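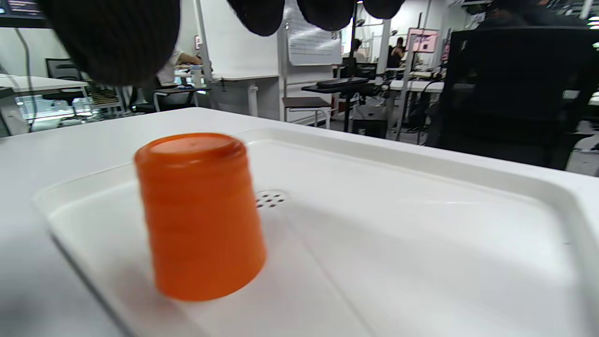
Where should a clean cup go once it has been washed?
Upside down on a tray with drainage holes, and it should stay there until someone needs it.

I have shared an office kitchen at Trutia for years, and I think cupboards are the wrong place for everyday cups. A cup behind a door gets forgotten, and people take another. We once owned 44 mugs for a staff that could have managed with far fewer. A tray on the table fixes most of this. It holds a few cups, the rims stay covered, and you can see when one is missing.

Macarena Escobar, who sits across from me, prefers hooks. Hooks need a wall, and cups without handles can't use them. Plastic ones do fine on a tray.

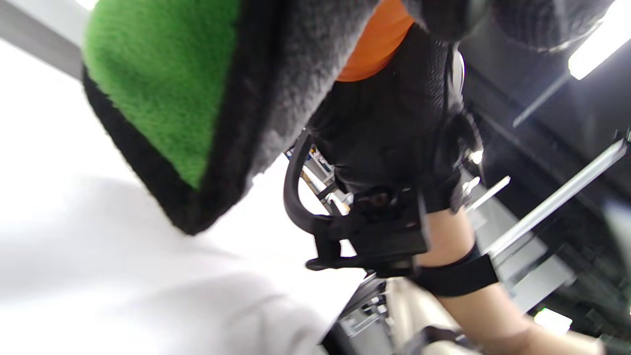 What about fleece?

Keep it away from the cups. Fleece sheds, and lint sticks to anything damp. A peg by the door is enough for jackets and blankets.

6 Aug 2013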